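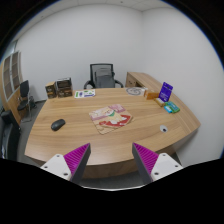
My desk, with the mat and mouse where they usually end up

Mouse mat keeps sliding on a wood desk, and where do I put all these boxes?

Posted May 6, 2023

I got a big wooden desk in January, the kind with a curved front and a matching side cabinet. Love it! But my mat (the one with the cartoon animal in the green collar or scarf) will not stay put. It drifts until it's sitting at an angle, and then I give up and use the mouse on the bare wood next to it, on the left because I'm left-handed. Is that bad for the finish? I also have boxes lined up along the left end, and I'd like that space back. The open compartment in the cabinet is free but I hate bending down for stuff. Budget is $50, tops.

3 answers

Answer from deskmouse_60
Wipe the underside of the mat with a damp cloth and a drop of dish soap, then let it dry flat overnight. Dust gets into the rubber and kills the grip — mine was like an ice skate until I washed it. Do the desk top too, and skip the spray polish where the mat goes, that stuff is slippery. If it still moves, cut a piece of shelf liner a bit smaller than the mat and put it underneath. As for the finish, I've run a mouse on bare wood for years and all I have is a dull patch the size of my hand. It bugs me, but you might not care.
124 people found this helpful

Answer from Peixoto
get a bigger mat

Answer from vonduvside
For the boxes, are they empty? If they are, flatten them and slide them behind the cabinet. If there's stuff in them you use every week, keep one on the desk and put the rest in that compartment. I have a Takdale riser that holds up to three small boxes under it and it was well under your budget, though you'd want to measure the height first (I didn't, and had to return one).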